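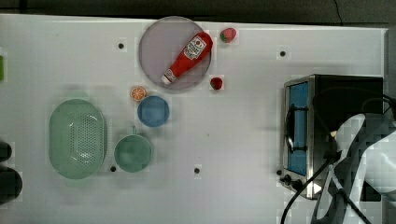
Kitchen corner table: plate, ketchup, colander, bowl, mug, toy fruit, toaster oven

To: Flomley Toy Library list
Subject: Re: kitchen corner - what goes in which tub?

> Hello all, I am packing the kitchen corner for Dostlow in
> September and I have only 2 tubs left. Can the small food
> go together with the dishes? Last time we lost some pieces
> and I would like to label everything before. Also, is the
> colander ours or does it belong to the Tuststead set?

Hello,

Thank you for starting this. I put my answers in order.

The pale green colander is ours. The Tuststead one is number 89 in the catalogue and it is metal, so you cannot mix them up.

For the dishes, I would put the lavender-grey plate at the bottom of the first tub, then the blue bowl, then the green mug inside the bowl if it fits. The colander is the longest piece, so please try it in the tub before you write the label.

The small food should go in a zip bag - the two strawberries and the orange slice are easy to lose under a bigger thing. The ketchup bottle can travel in the second tub, lying down, with a cloth beside it.

The toaster oven does not go in a tub at all. I have asked Zerouali Hire for a box of 48 cm and they will answer me by 10 in the morning tomorrow.

If somebody has spare labels of the waterproof kind, please write to me. Mine are finished.

Kind regards,
the catalogue desk, Flomley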